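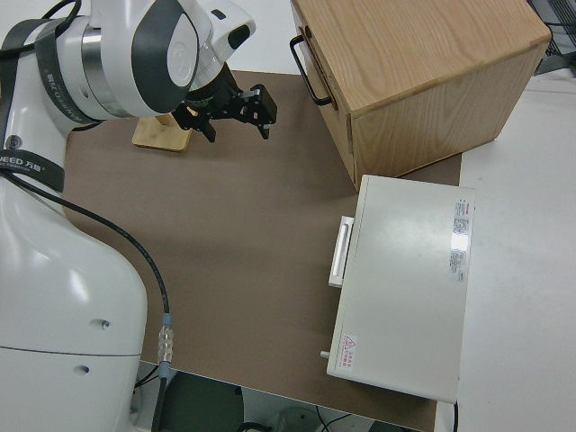
The brown work mat, with the arm over it.

Ludbridge repair evenings: what changes this summer
2024-05-12

The repair evenings at the Ludbridge hall will keep going through the summer, with a few changes to how things are booked in. Last year 380 items came through the door, and 54 of them had to be turned away on the night for lack of time. Most of those were lamps and toasters that would have been quick jobs on a slower evening.

From next month there will be 2 sessions a month in place of one. The early session is for small electrical items and anything with a plug. The late session is for clothing, bags, chairs and bikes. If you have one of each, bring them both to the early session and leave the second item at the desk with your name on it.

Please limit yourself to three items per visit. Take the batteries out before you come, and bring the charger or power cord even if you think the fault is somewhere else. A missing cord is still the most common reason we can't test a radio or a vacuum.

Spare parts have moved. Fuses, plugs and switches are now in the Nakilier cabinet by the side door, and zippers and buttons are in the drawers under it. Parts are charged at cost - the repair itself is still free, and the jar is there if you want to leave something.

Sewing machines can't be taken in at the hall for now. Ferraro on Prando Street will look at them during shop hours, and will give you a price before any work starts.

There will be no sessions in August while the hall floor is sanded and sealed. Anything left on the pickup shelf should be collected before then. Items with no name on them will go to the swap table at the last session in July.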